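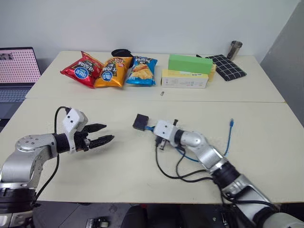
Bancadas formadas por duas mesas: junta e arrumação

Nivele primeiro a mesa encostada à parede e só depois ajuste os pés da outra. Desnível admissível na junta: o de uma folha de papel.

Limpe a junta com pincel seco e pano quase sem água. Não use esfregão abrasivo em tampos claros.

Parafusos e conectores pequenos vão para uma tampa com rebordo, longe da junta. Caixas e pacotes ficam na mesa de trás; a da frente serve para trabalhar.
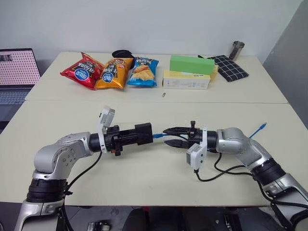 Segure os cabos pela ficha, nunca pelo fio. Ao guardar, enrole em voltas largas e prenda com velcro.

Repita o nivelamento em maio, ou sempre que mudar as mesas de lugar.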